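Home | Topics | Ask | Unanswered | Members | Log in

We use cookies to keep you signed in and to count page visits. Accept | Manage settings

Cell rules for a two-arm packing bench: what belongs in the written procedure?

Posted in Robots & Automation > Safety and good practice
21/08/2019

brircombe_bench

We have a bench cell with two small arms side by side on one base, facing the operator side of a table. The task is packing mixed toiletries into an open box: bottles, tubes, toothbrushes, small cartons. The arms are light and slow compared with anything on our main line, and because of that the cell has grown up without a proper written procedure. There is a risk assessment from when the first arm went in. It was never revised for the second.

I have been asked to write a one-page set of rules for the bench. I have read the general parts of ISO 12100 and the two parts of ISO 10218, and I have a copy of ISO/TS 15066 for the contact limits. What I lack is a sense of what other sites put on the page that hangs at the cell, as opposed to what stays in the file.

Specific points I am unsure of:

- Whether the idle arm should have a defined waiting position, or whether it may stop wherever its last move ended.
- How to treat cables that run along the outside of the arm.
- Whether an operator may reach into the box to straighten an item while one arm is stationary and the other is working.
- What to record when an item is dropped or placed badly.

The reach of each arm overlaps the other across the middle of the table. Working height is 94 cm. Average run before a box change is 5 minutes. There is no fence. There is an emergency stop at each end of the bench.

ollidden_maint

Maintenance side here, so this leans towards what we look at when we are called out.

Your third point first. No. If either arm is enabled, treat both as enabled. A stationary arm on a shared controller may be waiting for a signal from the other one, and it will move when it gets it. Our rule is one line: hands over the table only when both arms are in protective stop and the lamp shows it. Anything longer than that gets read once and forgotten.

Your assessment also needs redoing. A second arm in the same space is a new machine as far as the assessment is concerned. Clamping between the two arms is a hazard that could not exist with one, and so is clamping between an arm and the rim of the box while the other arm holds it. Do that before you write the page.

For dropped items we log the box number, the item, and which arm. No free text. We had free text until December and it was useless.

drellitz_integration

I agree with the reply above on access and on the assessment. I would add that the box should not be treated as a fixture unless it is held. An unclamped box will shift if a gripper finger catches the rim, and every placement after that is off by the same amount.

On the remaining points, with the reasoning where it matters.

Waiting position. Define one, and put it in the written procedure as well as in the program. It should be outside the volume the other arm sweeps, with the gripper open and nothing held. A free stop is acceptable only if the cell has verified arm-to-arm collision checking, and even then it makes the bench harder for people to read. An operator should be able to tell from a glance whether an arm is parked. If the parked pose varies, they cannot.

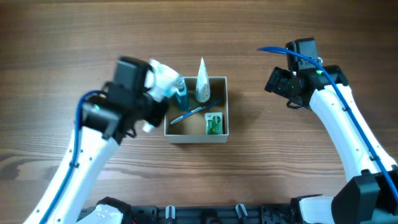

Reading time: 6 min

The working arm has its fingers at the left rim and is holding a white and teal pack beside the box, while the other arm is held clear over bare table with nothing in its gripper. A clear separation of that kind is what I would ask for as the normal state. Two arms over the box at once should be a named exception, with its own speed limit.

Cables. Both arms there have a thick blue cable clipped along the outside of the link, with a free loop near the wrist. Some slack at the wrist is needed for rotation. The rule should state how much, and how to check it. Our wording is:

1. With the arm in protective stop, confirm each clip is closed and has not slid along the link.
2. Jog the wrist to both ends of its permitted range at reduced speed. The cable must not go tight or rub on an edge.
3. Confirm the loop cannot reach the box, the other arm or any item in the box.
4. Sign the sheet.

Step 3 is the one people skip. Tall items are the problem. A tapered tube stood on its wide end with the point up, well above the back of the box, is a hook for a loose loop. We now set a height limit above the rim and have the program lay such items down, or place them last.

Placement order. Write it down even if the program fixes it, as the operator needs to know what a correct box looks like part way through. Flat and long items go in before upright ones. A toothbrush lying diagonally under a bottle and a tube is stable enough, but if it is the item to be removed in a rework, the two above it have to come out first. Small cartons go hard against a wall. Keep the remaining floor in one patch large enough for the next item.

Speed. Set the limit from the contact case and then leave it alone. I have seen a bench at another site run at 1,575 mm/s of tool speed in a space where 250 mm/s was in the assessment. The change had been made to recover cycle time and was not in any record. Put the permitted speed on the page in large type, and have the controller password held by someone outside the shift.

What to leave off the page: standard numbers, the force tables, and anything addressed to the integrator. Those belong in the file. The page at the cell is for the person standing at it.

brircombe_bench

Thank you both. The box is not held at present. I will have a locating frame made before anything else.

A follow-up on the stop buttons. Each one currently stops only the arm nearest to it. I take it that is wrong?

drellitz_integration

Yes. Where the arms share a space, either button must stop both. Take the bench out of use until that has been changed and tested, and record the test.

dlamini_cells

We have the same layout. We painted the parking zones on the table in yellow. Works fine. Paint wears off near the front, tape is worse.

ollidden_maint

Paint is a reasonable aid but it does not replace the position check in the program. If the arm is outside its zone, the cycle should not start. Ours compares joint values against the stored pose before each box and faults if any of them is out.

Viewed 1,330 times

Related topics | Report this page | Back to top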